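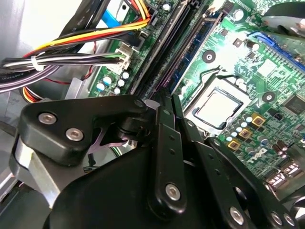
Ticket: Second gripper for the disassembly cell – buy now or repair and wait
Opened by: Fiifi Abubakari
Assigned to: Mansa Adjei
Opened: 26 February 2020
Status: Pending purchase approval

4 min read

Problem

The CPU removal step on the desktop teardown line keeps stopping on a grip fault. The arm gets to the socket, the fingers start to close, and the controller reports that the target width was not reached. An operator has to clear it and restart the step. I need to know if this is a parts problem or if we should put a new gripper in this year's budget.

Setup

Dell desktop boards, left in the case with the cables still connected. Gripper is the Trenov two-finger adaptive. Controller software is Hirska, current version. Memory comes out before the CPU step.

Fiifi – first checks

Restarted the controller. No change.
Ran the open and close test with nothing between the fingers. Passed.
Ran it again on a steel gauge block. Passed at the wide settings, failed at the two narrowest.
Swapped the gripper cable with the one from the Nartey bench. Same result, so I put the original back.

Mansa – reply

If it only fails narrow, look for play in the finger linkage before you look at the motor. Hold one finger still and push the other side to side. Also check that the finger screws are tight. Please don't put thread locker on anything until we know which parts are coming off.

Fiifi – reply

Screws were tight. There is play on one side, enough to feel by hand. The other side is fine. I marked the loose side with tape.

Mansa – reply

Then it is the pivot bushings. I asked for two prices.

Option A: bushing kit for the gripper we have. $295, and we fit it ourselves. The cell is down for two days while we do the work and calibrate again.

Option B: second gripper, same model, through Fuda. $3,348 with the mounting plate. It comes out of the equipment line, so it needs a signature. The old gripper gets repaired afterward and becomes the spare.

I also looked at a narrower set of fingers. A CPU is thin at the edges and there isn't much room near the socket with the lever up, plus the power cables hang close by on these cases. The narrow fingers would help, but they don't fit the older mounting plate. I'd leave them out of this request and bring them up when we plan the next cell.

Fiifi – reply

What about skipping the CPU step and doing it by hand until the kit arrives? The rest of the sequence runs fine.

Mansa – reply

Yes, do that. Turn off the step in the Hirska job file and save it under a new name. Don't edit the original. Add a hold so the operator has to confirm the CPU is out before the arm moves again.

Fiifi – update

Done. Job saved with "manual CPU" at the end of the name. First batch went through with no grip faults. It is slower, and somebody has to stay near the cell.

Mansa – recommendation

Order the bushing kit now from the maintenance budget. That doesn't need approval. Submit Option B separately – one gripper with no spare means any repair stops the line, and we will have this same ticket again when the other side wears. For the request, please attach the fault log, both quotes and the operator hours spent on the manual step.

Fiifi – update

Kit ordered. Purchase request for Option B sent with the fault log and quotes. Operator hours to follow once the week's sheets are in. Leaving the ticket open until the kit is fitted and the narrow gauge test passes.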